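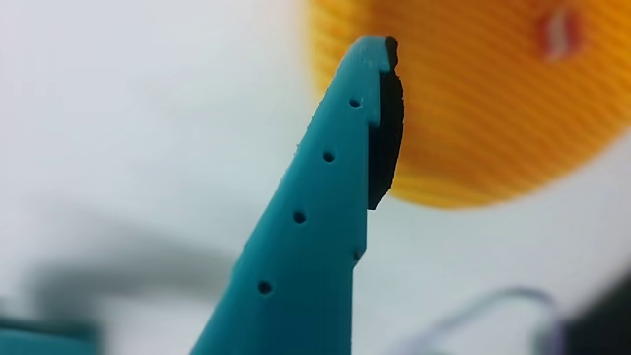
Home Stories Archive Submit About Contact

The Drulero Job

Baltasar Quezada had the planner running by six, and by half past it was wrong again.

It was wrong in the same way as the day before. The arm would come down over the bin, slow, stop, and wait. On his screen the path was a clean green line from the ready pose to the part. The collision check said clear. The grasp score was high. Then the controller held the arm where it was and wrote one line to the log: goal tolerance not met.

He read the line again and went to get coffee from the machine in the hall at Madonex. When he came back the arm had not moved.

"Still?" said Nadell. She had her coat on. She ran the perception side and usually came in at nine.

"Still."

"It's not my end."

"I didn't say it was."

She put her bag down on the chair and looked at his screen anyway. The point cloud was up in one window, the joint plot in another. She turned the cloud with the mouse until the part stood on its side.

"Pose looks fine," she said.

"The pose is fine. The pose was fine yesterday."

The customer was Drulero, a company that packed replacement parts for pumps. They wanted 500 picks without a person touching anything. The best run so far was 61. The visit was set for the first week of August, and Trindade, who had sold them the job, had started coming by the lab after lunch and standing near the door.

Quezada opened the controller settings. He had written most of them himself. The loop ran at 200 hertz, the force filter sat behind it, and the tolerance was a number he had picked in the first month and never gone back to. He made it looser and ran the pick. The arm came down, slowed, did not stop, and pushed the part into the corner of the bin.

"Well, don't do that," said Nadell.

He put the number back.

They worked through the morning without talking much. She replayed the bad picks from the recorded data, one after another, and wrote the estimated pose of each part in a text file. He replayed the same picks in the simulator. In the simulator every one of them worked. He had once been proud of the simulator. It had a model of the arm, the bin, the table and both fingers, and it ran faster than real time, and it had not told him anything useful in a week.

"What do the bad ones have in common?" she asked.

"They fail."

"Baltasar."

He sorted the file by wrist angle. Nothing. He sorted it by height, and then by which way the part was facing, and then by the time of day, which was silly but took only a second. Then he sorted it by how far the wrist had turned from its last pick, and the bad ones all went to the bottom of the list. Every one of them came after a turn of more than 45 degrees.

Nadell leaned in. "Is that the cable?"

"The cable's not in the model."

"I know it's not in the model. I'm asking if it's the cable."

He got up and went around the table. He put the arm in hand mode and turned the wrist slowly with his palm on the housing. For the first part of the turn it was easy. After that he could feel something pull back, very lightly, like a sleeve caught on a nail. He turned it the other way and the pull went away.

He sat down and opened the force log. It was there when he knew where to look, a small steady push to one side that started partway through the turn and stayed. The filter took it for contact. The controller thought the fingers were touching something and was being careful, the way he had told it to be.

"It's doing what you asked," said Nadell.

"Yes, thank you."

Trindade came by at one and stood near the door. "Are we good?"

"We found something," said Quezada.

"Something good?"

"The planner doesn't know about the cable. It picks whichever wrist angle is closest to the grasp. Some of those drag the cable, and the arm thinks it's been bumped."

"So move the cable."

"I'll move the cable. I also want the planner to know about it. They'll have a different cable."

Trindade thought about this. "How long?"

"Today for the cable. A few days for the other thing."

"Can I tell them it's fixed?"

"No," said Nadell.

Trindade went away. Quezada undid two ties, gave the cable more slack and put the ties back farther along. Then he wrote the cost term. It was not much code. It added a penalty for turning the wrist past the point where the pull began, and a larger one past that, so that the planner would take a longer path if it had to and unwind on the way. He fitted the curve to the force log by eye, ran the tests, broke two of them, and found that one had been testing the wrong joint since he wrote it.

Nadell ate a sandwich at her desk and fixed a thing in the segmenter that she had been meaning to fix since spring.

It was getting dark in the hall when he started the long run. He set the counter to zero and took his hand off the mouse. The arm came down, slowed, closed, lifted, turned the long way around and let go over the tray. Then it went back.

"It's slower," she said.

"A little."

"They'll ask about that."

"They can ask."

She pulled her coat on and found her keys. The counter said 14. She stood behind him until it said 20, and then sat down again with the coat still on.

"You can go," he said.

"I know I can go."

He opened the joint plot and made the window smaller so that she could see the counter too.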